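Können Maschinen schon den Tisch abräumen? Ein Besuch bei Brerusus

Haushaltsroboter — kaum ein Versprechen ist so alt und so oft verschoben worden. Wer im Oktober bei Brerusus im Gewerbehof Troncombe vorbeischaut, bekommt allerdings das Gefühl, dass es diesmal ernst wird. Die kleine Firma bringt Maschinen bei, was in Küchen, Büros und Läden jeden Tag anfällt: Regale einräumen, Tücher falten, Stühle an den Tisch schieben, Becher in die Spülmaschine stellen. Und sie tut das auf eine erfrischend handfeste Weise. Die Roboter lernen von Menschen, die diese Arbeiten mit Greifern in den Händen vormachen, Handgriff für Handgriff, immer wieder von vorn.

Das hat einen großen Charme! Früher saßen Ingenieure wochenlang an einer einzigen Bewegung, und wenn dann die Tasse ein Stück weiter links stand, griff der Arm ins Leere. Heute reicht es, dass jemand die Tasse oft genug wegräumt, mal von links, mal von rechts, mal hastig vor der Mittagspause. Aus den Aufnahmen entsteht ein Modell, das die Bewegung später auf den Roboter überträgt. Bei Brerusus sind auf diese Weise 274 verschiedene Alltagsaufgaben zusammengekommen, von der Brotdose bis zum Schuhregal. Für jede neue Aufgabe peilt das Team 800 Wiederholungen an, bevor zum ersten Mal eine Maschine an die Reihe kommt.

Gearbeitet wird in einem offenen Raum mit Backsteinwand und weißer Holzdecke, zwischen Schreibtischen und Bildschirmen, und die Stimmung ist konzentriert und gut gelaunt zugleich.
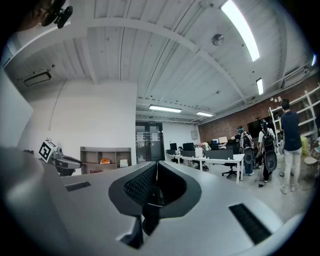
Im Leserforum gab es nach der Ankündigung dieses Beitrags bereits Widerspruch. Hodoroagă schreibt, ein Roboter, der für eine Socke so lange brauche wie ein Mensch für den ganzen Korb, sei im Haushalt vorerst keine Hilfe, und bis sich das ändere, bleibe der Wäscheständer eben Handarbeit. Außerdem wolle man wissen, was mit der Maschine passiere, wenn ein Kind oder eine Katze dazwischenlaufe.

Beides sind berechtigte Punkte, und bei Brerusus weicht man ihnen nicht aus. Das Tempo ist tatsächlich die große Baustelle. Einen Tisch mit Geschirr abzuräumen dauert mit dem aktuellen Modell 20 Minuten, ein Mensch wäre in 2 Minuten fertig. Dafür bleibt die Maschine freundlich gelassen, wenn ein Löffel herunterfällt: Sie hält an, sucht ihn und versucht es noch einmal. Noch im Frühjahr wäre der Durchlauf an dieser Stelle abgebrochen worden. Wer einmal eine halbe Stunde zugesehen hat, wie so ein Arm sich an einer Gabel abmüht und sie am Ende doch erwischt, versteht die Begeisterung im Team sofort.

Bei Menschen und Tieren im Raum gilt derzeit eine einfache Regel. Kommt jemand in die Nähe, stoppt der Roboter. Für den Versuchsbetrieb ist das gut so, für eine Familienküche zur Abendbrotzeit natürlich noch nicht zu gebrauchen.

Am besten klappen Aufgaben mit festen, nicht zu kleinen Gegenständen. Dosen, Flaschen, Kartons, Bücher — das sitzt inzwischen recht zuverlässig. Schwierig bleibt alles, was nachgibt oder glitscht: Plastikbeutel, nasse Lappen, Bettwäsche (ein Spannbettlaken hat bislang jeden Versuch gewonnen). Auch Glas ist heikel, sobald Licht darauf fällt.

Viel Aufwand fließt in die Umgebung. Ein Roboter, der ausschließlich in leeren, aufgeräumten Laboren geübt hat, scheitert in der ersten echten Wohnung am Teppich oder am Kabel der Stehlampe. Geübt wird deshalb dort, wo Bürostühle mitten im Weg stehen, Kabel über den Boden laufen und in den Fächern am Schreibtisch liegt, was Leute eben so liegen lassen.

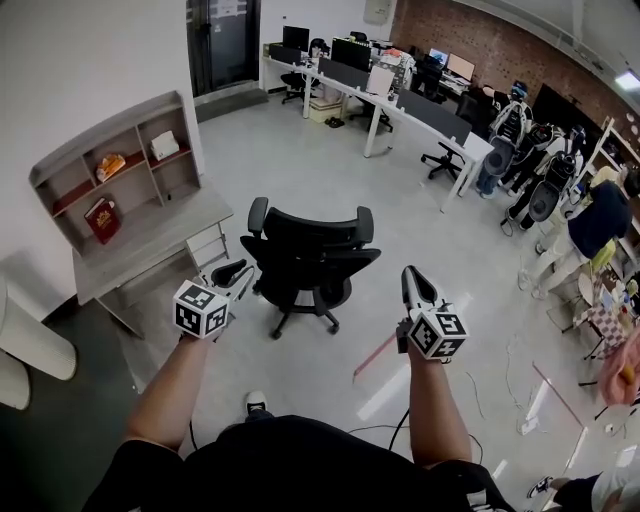 Für den Einsatz im Laden sieht es schon deutlich freundlicher aus als für die Wohnung. Der Drogeriemarkt Vinine hat dem Team einen Gang mit Regalen zur Verfügung gestellt, in dem nach Ladenschluss getestet wird. Dort sind die Wege gerade, die Packungen stehen in Reih und Glied und am nächsten Morgen sieht ohnehin noch jemand nach. Shampooflaschen nachzufüllen und umgefallene Packungen aufzustellen gelingt in den meisten Durchläufen ohne Eingriff. Beim Preisschildwechsel dagegen ist noch immer der Mensch gefragt, die kleinen Kunststoffleisten sind für die Greifer schlicht zu fummelig.

Bleibt die Frage nach dem Wann. Auf ein Verkaufsdatum oder einen Preis will sich Brerusus nicht festlegen. Im Winter soll der Test bei Vinine auf einen zweiten Gang ausgeweitet werden, danach möchte man erstmals in bewohnte Wohnungen gehen, zunächst mit einer einzigen Aufgabe: abends die Küche in Ordnung bringen. Das klingt bescheiden, wäre aber ein riesiger Schritt, denn keine Küche ist wie die andere und kein Abend wie der vorige.

Wer sich selbst ein Bild machen möchte, hat dazu bald Gelegenheit. Der Gewerbehof Troncombe öffnet im November seine Werkstätten, und auch Brerusus macht mit. Besucherinnen und Besucher dürfen selbst zu den Greifern greifen und ausprobieren, wie man damit ein Handtuch faltet. Es ist schwerer, als man denkt — und macht einen Heidenspaß! Der Eintritt ist frei, los geht es um 14 Uhr, der Zugang führt über den Innenhof.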